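Recording Demonstrations for the Surface-Clearing Task
Grustthorpe Robotics Course, Unit 4

Students are to complete this procedure in pairs before the November review. One student operates the arm; the other resets the board and keeps the log.

1. Power the arm and run the joint check. Do not proceed if a servo reports an error.
2. Confirm that the wires along the arm hang free through its full range of motion.
3. Arrange the board according to the Keton layout sheet and apply water with the spray bottle. Keep all water away from the base.
4. Start the recording, perform the motion at an even speed, and return the arm to its rest pose before stopping. 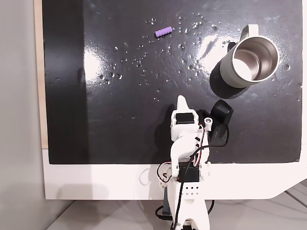
Lighting is the most frequent cause of rejected recordings. A glossy black surface returns the overhead lights as white patches, and droplets lying near such a patch are difficult for the model to separate from the glare. Glare beside the mug requires particular attention, as the polished interior of the mug also reflects light. Turn the board slightly or switch off one row of lamps, then check the camera view again.

5. Save each recording under the pair's code and enter the result in the log.
6. Dry the board fully before the next layout.

The class set currently holds 527 accepted recordings; 900 are required before training begins. Pairs whose recordings are rejected should repeat steps 3 to 5. Questions concerning the layout sheets should be directed to Zoltán Mészáros in the Brasonby laboratory.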